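**Notebook, parts handling cell – 2 August 2021**

Entry covers the move of returned wheel trims from manual racking to the Leckie unit, and the effect of the move on the staff of the returns section.

Before March, all returned trims at Prarier were lifted, turned, inspected and racked by hand. The section worked in pairs: one person lifted, the other recorded the condition in Zikico. Under the revised arrangement the unit lifts and presents the part, and the recorder works alone at the screen. The second person is released to dispatch for the first part of the shift and returns for reconciliation.

Observations from staff, noted as given:

- The recorder no longer bends to the lower shelf. This was the most frequent complaint under the old arrangement and has not been raised again.
- Conversation has dropped. Two members of the section described the work as quieter and said they disliked this. The matter is entered here so that it is not lost when the rota is revised.
- Grading is now done at the pace of the unit. Experienced graders find it slow. Newer graders prefer it.
- Responsibility for a wrong grade is unclear. Staff asked whether an entry made while the unit was presenting the part is theirs alone. Referred to the section lead – no answer yet.

Training stands at 2 sessions per person, each of 30 minutes, covering stop procedure, re-entry and the Zikico override screen. The request from the floor is for a third session on clearing a dropped part. I support the request. The Wilel manual treats the subject in a single paragraph and assumes a technician is present, and on the late shift there is none.

Open items: 5 from the previous entry, of which the label printer position and the login timeout remain. Review of the rota in 14 days. Dispatch has asked that the handover time be fixed in writing. At present it moves with the workload, and people are called back in the middle of loading. 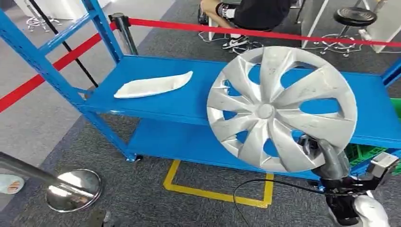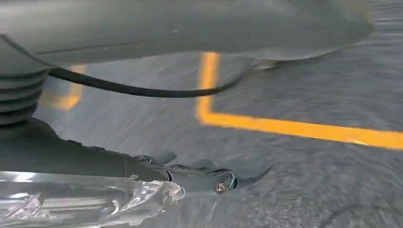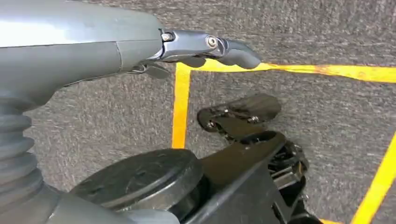 Grading criteria need to be rewritten before the rota review. The present sheet was prepared for people who held the part in their own hands and could tilt it to the light, and it separates "marked" from "damaged" largely by touch. A recorder at the screen has only the face of the part to go by. The silver trim held up over the blue cart shows the difficulty: gray smudges and scuffing on the lower spokes and around the rim, which one grader would pass as dirt and another would reject. Proposed wording – any mark on a spoke or rim that cannot be classed from the screen is entered as "hold" and goes to a person for hand inspection. This adds work at reconciliation, and the hours must be shown on the rota as grading time. Draft sheet to be circulated to both shifts for comment before it is loaded into Zikico.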